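Workshop notebook, the tidy-up table
Apr 1, 2019
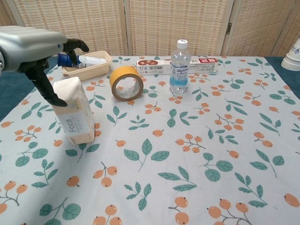

Big sort-out of the odds and ends today, and I enjoyed it far more than I expected to! The plan Konrad and I hatched in December was to stop keeping the small everyday stuff in four different drawers and give it one home per person using it, so the first job was getting a batch of it out on a table and seeing what we own. The loquat cloth went down first (I think they're loquats, Konrad says apricots, they're orange and round and cheerful whichever they are) and I kept the tall things well apart so each could be picked up without knocking its neighbour. The face tissues are standing on end at the left, the yellow tape is on its edge next to them, and the tan tray at the back has the blue-capped tube lying down in it. I'm very taken with that tray. Rounded corners, shallow enough to see straight into, and a tube lies flat in it quite happily.

Notes on each, while I remember.

Tissues. Soft plastic packet, and it will stand on end if you pat the bottom square first. Flat is steadier, but on end it takes a third of the room and you can read the front. For the shelf I want them on end, between two firmer things. On their own they slump once they're half used, so perhaps flat after that point. Konrad's idea was a bulldog clip along the side, which I tried, and it made the packet fall over faster.

Tape. I have gone back and forth on this for years. On its edge it looks lovely and is easy to grab, but it rolls if the bench gets a bump. Lying flat it stays put and gathers fluff on the sticky side. Today's answer is on edge, in a slot. I cut a slot in a scrap of softwood after lunch and it works a treat!! The first one was too tight and I had to wiggle the roll to get it out, the second had a bit of slope to the sides and the roll drops in by itself. Keep the second one. First one is in the offcuts bin if anyone wants it for thin card.

Water bottle. Goes at the back, always. If it gets tipped at the front everything else gets it. Cap on between sips, please, me included.

Long white box. Awkward thing, too long for every drawer we have, which is how it ended up living on top of the radiator cover. Along the back edge of a shelf it makes a splendid little wall for the smaller things to lean against. So it has stopped being a nuisance and become furniture. Don't throw it out when it's empty.

Paper cups. Upside down in a stack, keeps the dust out. I'd like a tube or a tall tin for these because the stack leans as it grows. Miklós says there's a length of drainpipe at Granden that would do. Must ask him to measure it before he carries it all the way over, remembering the curtain pole.

Then the shelf itself. The gap we have to fill is 386 mm wide and the usable depth is 248, so I've drawn it as a single board with 3 bays: tall things left, tray in the middle, cups right. Height to the underside of the next shelf is 300, which clears the bottle with room for a hand over it. I first drew the tray at the left, as it's what we reach for most, but Miklós stood there pretending to reach for it and pointed out that everyone comes at that shelf from the right. So the middle is the compromise. He did this with great seriousness for several minutes and I have to say it was useful. I'm going to do it for every shelf from now on, just stand there and reach for things before a single line gets drawn.

Material: the Szalai pine is nice and straight but there's only the one board left and I was hoping to use it for the window ledge. The Tarnitden birch ply has a chipped corner, which could go to the back. Leaning towards the ply. Konrad will look at the corner and see how far in the chip runs.

Finish: wax, no varnish. I still have most of the tin.

The cloth gets shaken outside and folded in quarters, pattern in. It was only meant to protect the table top but it's so pleasant to work on that I'd put it down every time. Tape shows up very well against it too.

Left to do:
drainpipe length from Miklós
chip on the ply, Konrad
cut board, slot block glued in at the front left
sand the edge where sleeves catch
label for the tray (pencil first, we always change our minds)
find out who has the other tray, the matching one, I'm sure there were two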